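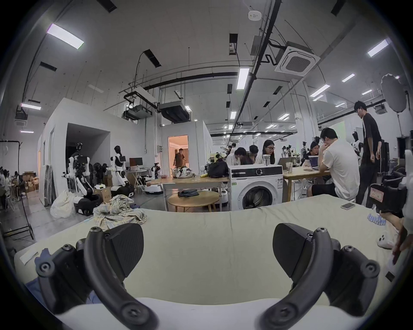 Prudham Cricket Club Opens Entries for August Twenty20 Cup

Prudham Cricket Club is now taking team entries for its summer Twenty20 Cup, to be played on the club's two grounds in August. The competition is open to amateur sides from across the county, including workplace teams and teams that do not play in a league.

The entry fee is $304 per team. It covers ground use, umpires, match balls and lunch on finals day. Players should bring their own bats, pads and helmets, though the club has a small stock of junior gear that can be borrowed on the day.

Matches will follow the usual short format of 20 overs per side. Group games start at 10 a.m. and 2:30 p.m. The top team in each group goes through to the semifinals, and the final will be played on the main ground under the same rules.

"We had a lot of people asking for something between a league season and a casual Sunday knock," said Darlene Landry, competition secretary at Prudham. "A team can enter this with eleven players and a scorer and get at least three proper games out of it."
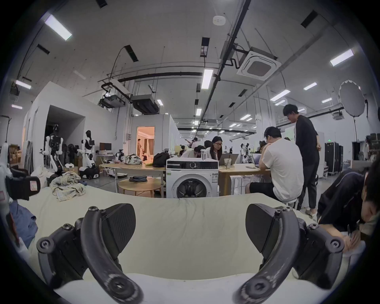

Landry said the club has also changed the rule on guest players. Each side may now field up to two guests, provided their names are on the team sheet before the first group game. Guests may not switch teams once the competition has begun.

Skolus, a regional sporting goods supplier, is the main sponsor again this year. The company will provide the match balls and a $100 gear voucher for the best bowler. Pristov, which runs the indoor nets on the east side of town, is giving a voucher of $100 for the best batter.

Defending champions Dai have confirmed that they will return. They beat the home side by 2 wickets in last year's final, with the winning run coming off the fourth ball of the last over.

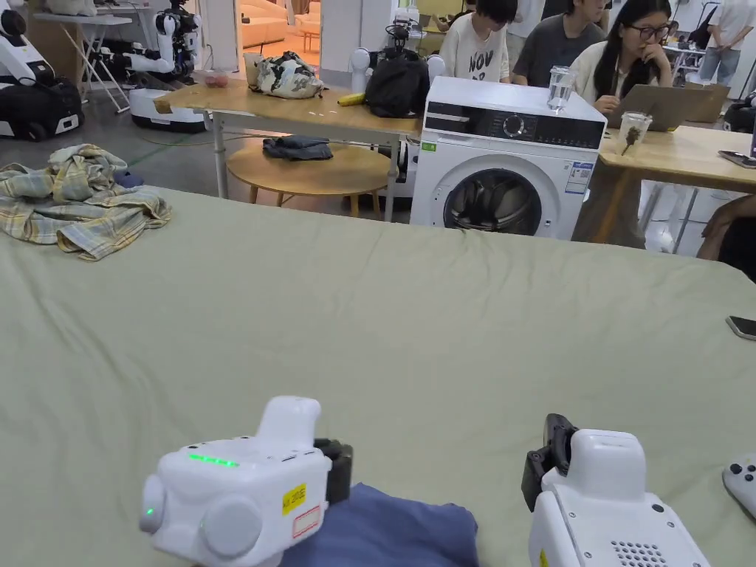
How to Enter

Team captains can pick up an entry form at the clubhouse or ask for one through the club's website. The form needs the names of at least eleven players and a contact number for the captain. Full squads can be confirmed later, up to the evening before the first match.

Fees are due with the form. A team that withdraws before the draw is made will get its money back. After the draw, fees will be refunded only if the club cancels the competition.

Spectators

Admission is free for all group games and for finals day. Parking is on the grass behind the practice nets - please use the north gate, as the south gate stays closed during play. Food and cold drinks will be sold from the clubhouse until the close of the last match.

Media Contact

Darlene Landry, Competition Secretary
Prudham Cricket Club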